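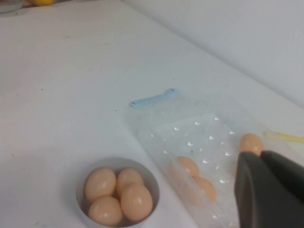 Cómo guardar los huevos en una bandeja transparente

Publicado en Cocina y despensa, por Tobiloba Sani

Los huevos se pueden guardar en el cartón de la tienda, y mucha gente lo hace sin problema. En mi casa el cartón acababa húmedo y aplastado en el fondo de la nevera, así que hace dos veranos me pasé a una bandeja de plástico rígido. Se ve de un vistazo lo que queda y se lava en un momento.

Lo que hace falta

- Una bandeja para huevos con huecos moldeados
- Un cuenco pequeño de borde bajo
- Un paño seco
- Un lápiz blando

Antes de empezar

Mide la balda de la nevera. Mi primera bandeja, una Flundasska, tenía 38 cm de largo y la puerta no cerraba. Mide también la altura: entre el huevo más grande y la balda de arriba conviene dejar 2 cm libres.

Lava la bandeja con agua templada y jabón y sécala bien, sobre todo el fondo de los huecos. Los huevos no se lavan antes de guardarlos. Si alguno trae restos, pásale el paño seco.

Paso 1. Revisar

Saca los huevos del cartón de uno en uno y gíralos en la mano con buena luz. Los que tengan una grieta fina se apartan. Si la grieta se ha hecho en casa, al sacarlos, se cascan en un recipiente limpio, se tapan, van a la nevera y se gastan pronto, bien cocinados. Los que ya venían rotos de la tienda se tiran.

Paso 2. Pasar al cuenco

Ve dejando los huevos revisados en el cuenco, en tandas de tres o cuatro. Con más se montan unos sobre otros y es cuando se golpean. El cuenco tiene que estar apoyado en la mesa, no en la mano.
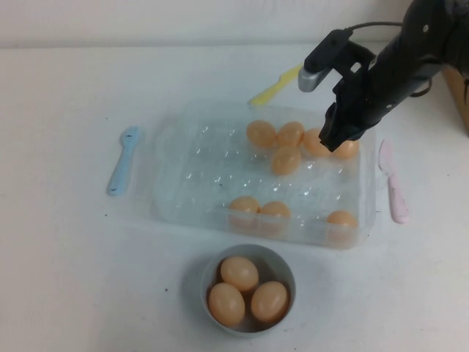

Paso 3. Colocar en la bandeja

La bandeja se llena por zonas, y cada zona corresponde a una compra. Coge el huevo por los lados, bájalo hasta que toque el fondo del hueco y suéltalo entonces, con la punta estrecha hacia abajo si el hueco lo permite. Yo hago un grupo al fondo a la derecha y otro más pequeño en el borde delantero, y dejo casi toda la mitad izquierda sin ocupar para los que vengan después. Los tres que siguen en el cuenco, delante de la bandeja, se colocan al final.

Paso 4. Marcar la fecha

Apunta a lápiz la fecha de consumo preferente en una tira de papel y pégala en el borde de la bandeja, una por zona. Joscha Gerlach me escribió que él la anota en la cáscara. También vale, pero aprieta poco.

Paso 5. A la nevera

Mejor en una balda interior que en la puerta, donde cambia más la temperatura. Lleva la bandeja con las dos manos.

Limpieza

Lavo la mía cuando se vacía, casi siempre cada 3 semanas. Para las marcas blancas de cal, un chorro de vinagre en agua, diez minutos, y aclarar - el estropajo la raya y deja de verse bien el interior.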